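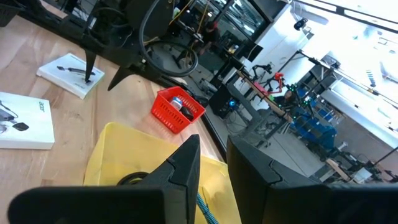 The wrist view at Lindham, with a red basket, two boxed products and a crumpled piece of yellow plastic or cloth on the bench.

Tidying a table is a poor benchmark on paper. The parts are light, the distances are short, and a person does the job while talking about something else. It remains one of the harder tasks on the list at Lindham, where Kerstin Haugen's group has spent the period since June testing whether a two-armed machine can put household goods where they belong.

The task definition fits on one page. Objects start on the tabletop. Some go into a container, some stay out, and anything that can be knocked over must still be upright at the end. A trial is stopped after 4 minutes. The controller, called Torvik, receives a written instruction and the camera images and has no stored model of the individual objects.

Rigid boxes are the easy case. Their faces are flat and parallel, and a two-finger gripper closes on them with a predictable contact area. The difficulty is thickness. A thin box lying flat offers almost no edge to hold, so the arm has to slide it to the table edge or tip it up with one finger. Torvik attempts both, and Haugen considers neither reliable enough for a shop.

Thin plastic is worse. It changes shape on contact, its highlights move with the viewpoint, and the depth estimate degrades wherever light passes through it. Jonatan Wikström, who maintains the perception code, treats film, bags and sheeting as a single class and scores them separately. Cables are scored separately too. A cable resting on a bag can be read as a fold, and a pull on one moves the other.
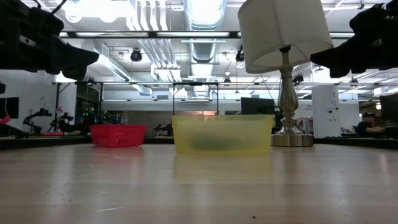
Basket, bin and table lamp under the two grippers.

Containers bring their own errors. An open grid gives the depth camera a broken surface, and a cloudy wall shows that something is inside without showing its shape. Torvik handles the second case by looking in from above before it commits to a grasp, which adds 3 seconds per object.

Lamps are in the set for clearance. A polished base returns a distorted copy of the room, and a wide shade puts the highest obstacle well outside the footprint of the foot. The planner must keep both elbows clear of it while the fingers work at table height.

Kallard, a retail fixtures company that follows the work, wants 60 items an hour for restocking small shelves. Lowri Howells, its operations manager, puts that figure below what she expects of a new employee. Lindham does not quote an hourly rate yet. Haugen's next round adds drawers.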